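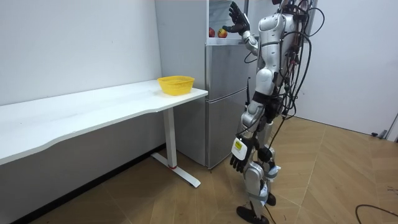

4.3 Loss of hand control during the refrigerator task

The most serious fault in the trial series occurred in the refrigerator task, in which the robot takes an apple from the upper compartment and places it in a yellow basket on the neighbouring desk. Figure 3 shows the robot at the shelf with its right hand raised and open. The task had been chosen as one of the simpler ones in the programme. The objects are firm and the shelf is within reach of a standing posture.

The series comprised 94 attempts, of which 69 were completed as planned. In 7 of the remaining attempts the right hand closed without a command from the task controller. The other failures were ordinary grasping errors, in which the apple was missed, pushed towards the back of the shelf or dropped on the way to the desk. Those errors are treated in Section 4.2 and are not considered further in this section.

The first uncommanded closure was recorded on 08/02/2021. The operator, Leandro Ibarra, had brought the hand to a position beside the fruit and was waiting for the arm to settle. The fingers closed on air, opened again and then closed a second time with greater force. The emergency stop was pressed before the arm moved. No person was inside the marked area, and neither the hand nor the refrigerator was damaged. The attempt was logged as a grasping error, and work continued that afternoon. This was a mistake in our procedure. The log form in use at the time had no separate entry for motion that had not been requested, and the event was therefore lost among failures of a quite different kind.

The matter came to light when Lavanya Pisharody compared the commanded and measured finger positions for the whole series. In each of the attempts concerned, the measured position departed from the command while the right arm was raised above shoulder height. No such departure was found while the arm was held low, and none was found in the left hand at any time.

Attention turned first to the Dokard hand controller, which had received new software shortly before the trials began. The earlier version was put back and the raised posture was held repeatedly with the shelf empty. The fault appeared again. The controller was then exchanged for a spare unit, with the same result. Both findings pointed away from the controller and towards the wiring between the shoulder and the hand.

The cables for the arms run outside the shell and hang in loops at the back of the shoulder. When the arm is lifted, the loops are drawn upwards and part of their weight is carried by the connectors. Mbali Baloyi raised the arm in small steps while the signal line was monitored, and found that one connector lost contact for short periods near the top of the movement. Pressing the cable by hand towards the shoulder restored the signal. After each loss, the controller treated the first value it received as a valid target and drove the fingers to it at full speed.

Two separate weaknesses were therefore present. The first was mechanical: the cable had no fixed support close to the connector, and the slack that appeared generous with the arm lowered was insufficient with the arm raised. The second lay in the software. A break in communication should have caused the hand to hold its position and report a fault. The supplier's default setting allowed it to resume without any check, and we had not changed that setting.

The following measures were taken. A Drelter clamp was fitted beside the connector so that the cable could no longer pull on it directly, and the loop at the shoulder was lengthened. The hand software was altered to hold position after any break in the signal and to wait for the operator to release it. Uncommanded motion was given its own entry on the log form, and any such entry now ends the session until the cause has been examined by a second member of staff. Czesław Gajewski reviewed the earlier logs of the laboratory against the new form and found no further events of this type.

The arm was then raised and lowered 2000 times with the signal line monitored. No loss of contact was recorded. A cable was also disconnected on purpose during a slow movement, and the hand held its position as required.

Some limits of this work should be stated. The repeated lifting was carried out with the robot standing in one place, and it does not represent walking or turning, during which the cables may swing or catch. The clamp was tested only on the right side. Nele Lindemann has since prepared a test with combined arm and body movement, which is due to begin in September. Until its results are available, the separation distance between the robot and any person remains at the value given in Section 3.1, and the operator keeps one hand on the emergency stop whenever either arm is above the shoulder.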